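3. Cell Setup and Maintenance

3.1 Physical Arrangement
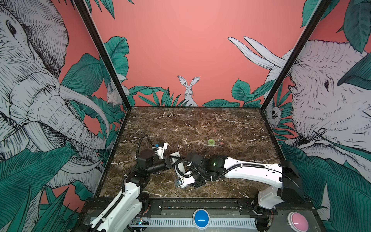 Figure 1. The two-arm cell. Both bases are mounted at the front rail, and the grippers come together over the middle of the marble top.

The cell described in this section is the second of the two built for the Jusa project and is referred to below as the Emireck cell. Its layout was fixed early in the project, and all later changes were limited to parts that can be removed and replaced without moving the arm bases. Each base is held to the gray metal front rail by screwed mounting plates. The relative position of the two bases is the single most important dimension in the cell, as every task that passes an object between the arms depends on it.

The arms share the space over the center of the table. In the pose shown in Figure 1, the grippers are nearly touching. We use a meeting pose of this kind as the reference for the alignment check described in Section 3.3. The enclosure has mural-covered walls on three sides. The mural, with its elephants, rabbits and large teal leaves on a coral-pink ground, was retained throughout the study so that the visual background would stay constant between sessions.

Two round push buttons, one blue and one pink, are mounted on the front rail within reach of the operator. In our procedure the blue button marks the start of an episode and the pink button marks its end. The assignment is made in software and is the same for both cells. Operators who moved between cells during May therefore required no additional training on the controls.

3.2 Cable Routing

Most unplanned stops in the first period of operation were traced to cables. The lower link of the left arm carries its cable in a black corrugated sleeve, while the upper link of the right arm has its cable clipped along the top edge. At the wrists, a free loop of cable is left to allow for rotation. The length of this loop was set by trial. A loop that is too short pulls on the connector when the wrist turns to its limit, and a loop that is too long can catch on the other arm when the two are working close together.

The procedure adopted for setting the loop is as follows. The wrist is turned by hand to each end of its range with the motors off. The technician confirms that the connector does not move in its socket at either end. The arms are then brought to the meeting pose at low speed and the loops are observed from the side. If either loop touches the opposite gripper, the nearest clip is moved and the whole check is repeated. Clips are replaced whenever they are opened, as reused clips were found to slip.

3.3 Alignment Check and Scheduled Service

Alignment is checked at the start of each working day. The arms are driven to the stored meeting pose, and the gap between the fingers is measured with a feeler gauge. A difference of up to 2 mm from the recorded value is corrected in software. A larger difference is treated as a mechanical fault, and the cell is withdrawn from use until the mounting screws and joint housings have been inspected.

Scheduled service is carried out after every 500 episodes. It covers the tightness of the base screws, the condition of the gripper fingers, and the seating of all connectors, including those on the exposed circuit board beside the left base. The ventilation slots in the front rail are cleared of dust at the same time. Service is normally performed on a Friday afternoon so that the cell can be left at rest before the next alignment check.

During the period reported here, the Emireck cell completed 620 episodes and therefore reached one scheduled service. The base screws on the right arm were found to be slightly loose and were tightened to the value given by the supplier, Stanciu. The gripper fingers showed light wear and were left in place. Service records were kept by Ada Palumbo at the Sornance laboratory, and each entry gives the pose values before and after the work. Episodes recorded between the last passed alignment check and a mechanical fault were excluded from the analysis in Section 4.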